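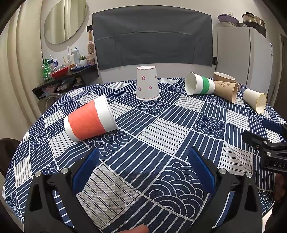 4.2 Disposable cups and reported waste

Figure 3. Paper cups on a patterned tablecloth.

Household diaries are a weak instrument for measuring throwaway tableware, and our own results give little cause to change that view. Simões and Ullier (2017) claimed that families who kept a diary cut their use of paper cups by 18 per cent. We doubt it. Of the 96 households we recruited in Dingate, 20 returned no entries for December, the month when most entertaining is done, and these were also the larger households. Leaving them out flatters the average.

Wording matters too. Asked about "single-use items", people tended to list bags and bottles; paper cups (Figure 3) were often left off until the interviewer named them. Veloso treats such gaps as random error – a generous reading, given that they all run in one direction. Pinheiro's bin audits in Vurnalow found over 17 per cent more cups than the matching diaries recorded, though his sample was small and drawn from a single street. We therefore report diary figures only as a lower limit, and make no claim about change over time.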